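When my aunt moved into Plinska, the thing that sold her was a potato soup. The brochure had come in the mail three times by then, thick and glossy and full of silver-haired couples laughing at salads, and she had used every one of them to level the leg of her kitchen table. Then a friend from choir invited her over for lunch in the dining room, and the soup was good, and the woman clearing plates knew everybody's name, and that was that. She put her deposit down in August.

I think about that soup a lot, because I have spent most of my working life helping retirement communities talk to the families who might choose them, and I have come to believe that we spend our money in the wrong order. We buy the mailing list first. We rent the billboard by the highway. We pay a firm to write an email that goes out to 893 people, most of whom have never once thought about leaving the house they raised their children in, and then we sit in the conference room and wonder why the phone is quiet. If there is anything left over at the end of the year, we might get around to lunch.

Now, I don't want to be unfair to the mailing list people (I was one, and I liked the work). A community with empty apartments can't sit on the porch and wait to be discovered. Nosier learned this the hard way. It was a lovely place with a lovely garden, and for years it did no outreach at all, and by the time the board noticed how short the wait list had grown, it took a long and expensive push to fill the building again. Some kind of steady effort is needed, and somebody has to be paid to make it.
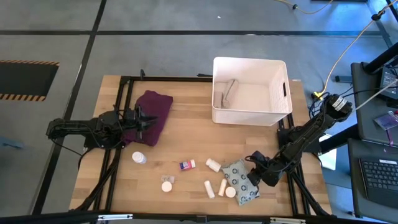
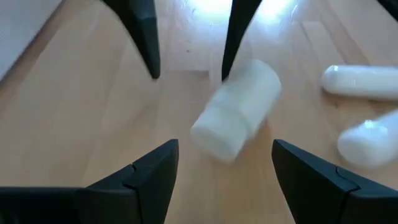
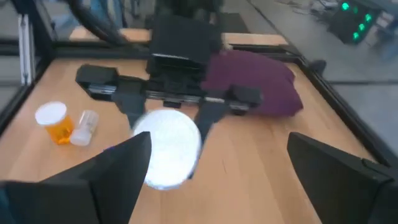 Wood surfaces and black fittings, three views.

But look at what that somebody is usually asked to do. At Howlader, where I consulted for a while, the sales counselor was expected to make 30 calls a day. She was a kind and patient person and a wonderful listener, and she spent her afternoons leaving voicemails. When a family did walk in the door, she had to keep one eye on the clock. I remember a retired mail carrier and his daughter who came to see a one-bedroom, and he wanted to talk about his late wife's piano and whether it would fit. That conversation ought to have taken an hour. It got ten minutes, and they went somewhere else, and I can't say I blame them.

A move like this is a slow decision. People circle it for years. They come to a concert, they come back for a lecture, they stop coming for a while when a spouse gets sick, and then one winter the driveway ices over and they call. If the person who picks up remembers the piano, you have a neighbor. If the person who picks up asks them to spell their last name again, you have a lead, and a pretty cool one at that.

So here is what I would like to see, and I'll admit it is a bit old-fashioned. Take a piece of the advertising budget – even $500 a month would be a start – and hand it to the residents to feed their friends. Let them invite whoever they please, with no name tags and no presentation over dessert. Stamora has been doing something close to this, and when I visited, the residents were better at explaining the entrance fee than I have ever been. They were frank about the parts they didn't care for, too, which seemed to put the guests at ease.

Boards worry that you can't measure it, and I do understand that, having sat through a good many budget meetings myself. You can't put a tracking code on a bowl of soup. You can, though, ask each new resident who first brought them through the door, and write down the answer, and read those answers aloud once in a while before anybody signs off on the next round of postcards.

My aunt has had four friends over to lunch so far this winter. One of them is measuring her sofa.

Sandamali Siriwardena
2019-03-09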